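Karnance white desk, the small one - 3 stars

Posted Tuesday, July 4, 2023

Bought in December so this is long overdue. Paid 162 plus delivery from Pelupessy, came in one flat box, heavier than it looks. Put it in the office, up against the brick wall.

Assembly. Took me 30 minutes, would of been less but two of the crossbar bolts look the same and aren't. Check the lengths first. Allen key in the bag is junk, use your own.

Legs. Thin. I worried about that. With the crossbars tight it doesn't rock much, with them loose it's like leaning on a bar stool. I retighten every couple months.

Top. Wipes clean fine. Coffee ring came off, marker mostly came off, ink pen did not. White shows every crumb so if that bugs you get the Cenberg in gray, same size, costs more.

Clamp lamp holds ok. Don't overdo the screw though, I left a dent under the edge. Small enough top that a lamp and a couple boxes eat a lot of it, no room to spread papers out. Not a desk for two monitors.

No cable tray. For this price?? Cables just sit in loops on top or hang off the back. I bought a Trukik clip strip for the underside and the glue let go in a week, so that's a seperate bad review.

Desk is the white one by the bricks in both: 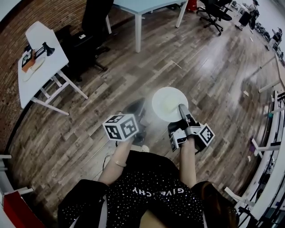
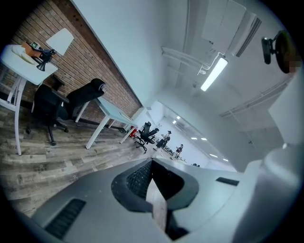
Height is fixed by the way. Fine for me in a normal office chair, the armrests just clear. Taller people will hate it. Measure your chair before you order, returns are on you and Pelupessy wants the original box, which I had already cut up.

The listing had 2,211 ratings when I looked, mostly five stars, mostly written the day it arrived I think. After half a year I'd say decent side desk, so so main desk. Would buy again on sale, not at full price. One star off for the cables, one for that allen key and the bolts.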